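Where Do People Sit? A Study of Shared Tables in Two Public Rooms
Second-year project report, Spaces and People module

Introduction

Our group started with an argument in a café. Half of us wanted the big table in the middle and half of us wanted the wobbly one by the wall, and by the time we had finished debating it, both had gone. We were still talking about it on the bus home, and the next morning it became our project topic!

The question we settled on is a simple one. When somebody walks into a public room with a choice of tables, where do they sit, and what makes them choose that place? We were also keen to find out whether people share a table happily or only when they have to. Most of what we read beforehand dealt with offices or classrooms, where the seats are often chosen for you. Much less of it covered the ordinary rooms where people can turn up, put down a bag and stay for as long as they like.

We looked at 2 rooms. The first is the reading room on Ragab Street, on the upper floor of the old library. The second is the ground floor of the Clindby Centre, which has a tea counter at one end and is used for everything from homework to knitting. Both are free to use, both have a mixture of small and large tables, and both were kind enough to let us hang about with clipboards.

The rooms

Ragab Street is quiet. It has tall windows along one side, a row of small desks under the windows and three long tables down the middle. There is a rule about hot drinks and everybody keeps to it. The floor creaks, so you can hear each person arrive and decide where to go, which made our job rather easy.

The Clindby Centre is louder and much warmer. The tables there came from different places over the years and no pair of them matches. Some are square, some are round, and there is one enormous oval one that we all fell in love with on the first visit. The tea counter closes at 4 pm and the room changes completely after that, with families leaving and students coming in.

How we did it

We made 8 visits, split evenly between the two rooms. Each visit lasted a whole afternoon. We drew a plan of the room beforehand, gave every seat a letter, and wrote down each arrival: which seat they took, who was already sitting nearby, and whether they moved later on. By the end we had written down 451 seat choices.

We also ran a short paper questionnaire with 6 questions. It asked people why they had picked their seat, whether they would have preferred another one, and how they felt about a stranger sitting down opposite. We left space at the bottom for comments, and this turned out to be the best idea of the whole project. People have so much to say about tables! Several filled the space and carried on overleaf.

Before we began we tried the recording sheet in the Plenico canteen on campus. That trial was a bit of a mess. We had drawn the plan too small, two of us used different letters for the same seat, and lunchtime was far too busy to keep up with. We redrew everything and none of the canteen results are used here.

What we found: edges first

The clearest pattern in both rooms was that the edges filled up first. At Ragab Street the window desks were nearly always taken before anybody sat at the long tables. At Clindby the wall seats went in much the same way, even the ones in the draught from the door. When we asked why, people talked about light, plug sockets and having something solid behind them. A few said they had never thought about it and then looked around the room as if seeing it for the first time.

The long tables at Ragab Street filled from the ends. The first person took a corner, the second took the corner furthest away, and only then did anyone consider the middle. We saw this so often that we began guessing out loud (very quietly) where the next person would go, and we got rather good at it.

We had expected that a big, clear table would be attractive simply for the room it gives you. For some people it was. For many others a big table with a lot of space around it felt too much like being on a stage.
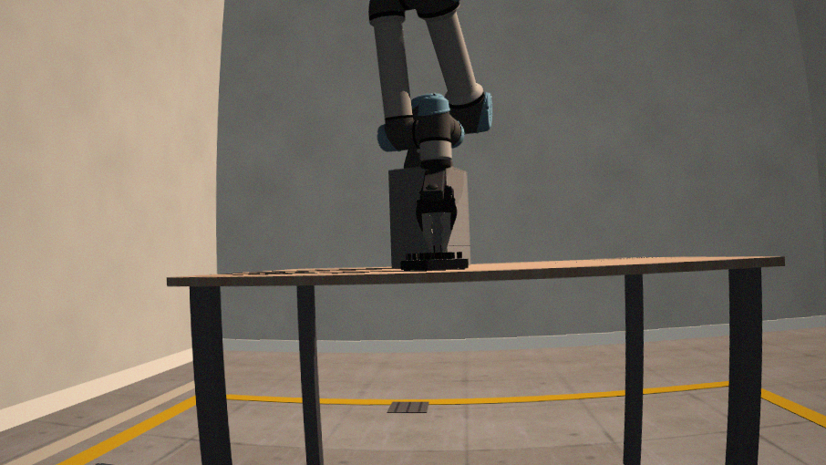
One regular at Ragab Street told us she would walk past any table standing on its own in the open, however lovely, and that she had once gone home again when it was the only one left. She said it was the space behind her chair that bothered her more than the people in front. Two other comments on the questionnaires said nearly the same thing, although a third, written in green ink, said that the middle of the room was the only place to sit if you wanted to be left alone, as nobody ever comes near it.

We loved this disagreement. It made us go back to our sheets and look at the people who did choose the middle, and they were a group of their own. They stayed longer. They spread out more. They hardly ever moved seats once they had settled, while the people along the walls moved quite often to get closer to a window or a socket as one became free.

What we found: shape

Our next question was about shape, and here the Clindby Centre was a treat. Round tables there were chosen by pairs and small groups and very rarely by anyone on their own. Square tables were the reverse. A person alone would sit at a square table and treat it as theirs, and later arrivals seemed to agree, because they nearly always went elsewhere.

The oval table broke all our rules. People on their own sat at it, groups sat at it, and sometimes they did so at the same time without any fuss. Strangers sat closer together there than at any other table we recorded. Our best guess is that an oval has no corners to claim, but is long enough that you can still feel you have your own stretch of it. One comment called it "the friendly one" and asked us not to let anybody replace it.

What we found: surface

We had not planned to ask about the surface of the tables at all. It came up in the comments again and again, so we added it to our notes from the third visit onwards. People liked wood. They liked it pale, they liked to see the grain, and they did not mind scratches. The dark, shiny tables at Clindby were left until late, and more than one person said that the glare from the lights made reading harder. 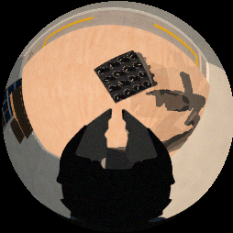
Things left on a table mattered as well, and more than we would have believed. A folded newspaper or an empty cup was enough to make people hesitate. We tested this in a small way at Clindby, with permission, by leaving a closed notebook on one of the square tables. Arrivals slowed down, looked at it, and most of them chose another table even when the room was filling up. When we moved the notebook right to the corner, the table was used normally. So it seems that one object near the middle says "taken" and the same object at the corner says "forgotten".

We should be careful here, as we only did this on one afternoon and it was raining hard, which always brings in a different crowd. It would make a brilliant project by itself, though.

Problems and limits

We only visited in the afternoons. Mornings could be quite different, especially at Clindby, where the toddler group has the floor until lunch. We also sat in the rooms ourselves, and that means we took up seats that other people might have wanted. On our first visit to Ragab Street we had all sat at one end of a long table, and it took us an embarrassing while to notice that no one was using that table. After this we spread out.

The questionnaire was voluntary, so we heard mostly from people who like talking about where they sit. We have no idea what the others think. Some of our letters were also hard to read afterwards, and we left out any arrival where two of us disagreed about the seat.

What we would do next

We would like to visit the Grodow Hall, which is due to reopen in March with new furniture throughout. It would be a chance to watch people choose seats in a room where no one has any habits yet. We would go on the first day, when everything is strange, and then again once the regulars have worked out their favourites.

We would also like to try moving the tables. Both rooms have had the same layout for years, and a small change, such as turning the long tables so that one end touches a wall, might make the middle seats much more popular. The staff at Ragab Street have said they are willing to try it for a week over the summer, and we have already offered to do the lifting.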